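Old doors in Huaranga Street: what we learned

Many members have asked how the repair of the inner doors is going, so I write a few words for this issue. Our building has stood empty of serious works since 2005, when the roof was changed, and the doors were always left for later. Some of them did not close any more. In the reading room one had to lift the door with the foot to open it.

Heriberto Agudelo looked at all of them with me in December. His opinion was that most doors do not need to be replaced. The wood is good, but the hinges are tired and the paint is very thick, especially on the side where the lock is. He advised us to take each door down, remove the old paint from the edges only, and put the hinges back with longer screws. We have done 9 doors in this way. It is slow work, and one needs two persons for every door, one to hold and one to turn the screws.

I want to thank Mansa Sarpong, who gave us her garage for the sanding, and Christos Nikolaidis, who drove the doors there and back in his van. The cost until now is 935 euros. The biggest part went for the new locks, which we bought from Prultine. Their delivery was late, but the quality is good and the keys turn softly.

There was a long discussion about handles or knobs. Omid Vahidi prefers levers, and he is right that they are easier for older hands and for a person who carries a tray. Others like the round knobs, as the house had them from the beginning. We agreed that the kitchen, the toilets and the reading room will have levers, and the upper floor keeps knobs.
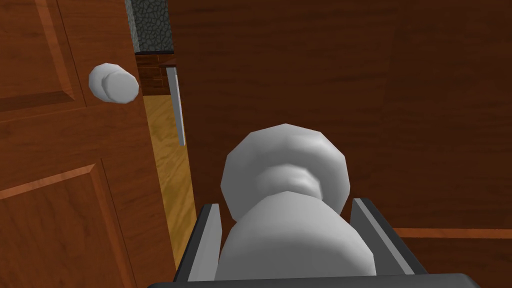
The 3 doors in the cellar are still waiting. They are heavier than the others and the frames have moved a little, so Heriberto wants to check the walls before he touches them. Until then please do not pull the middle one with force. It opens if you push it first.

If you have old hinges or brass screws at home which you do not use, you can leave them in the box under the stairs. Please write your name on the bag if you want it returned. Questions about the keys go to Alcides Ríos, who is at the house most evenings after six.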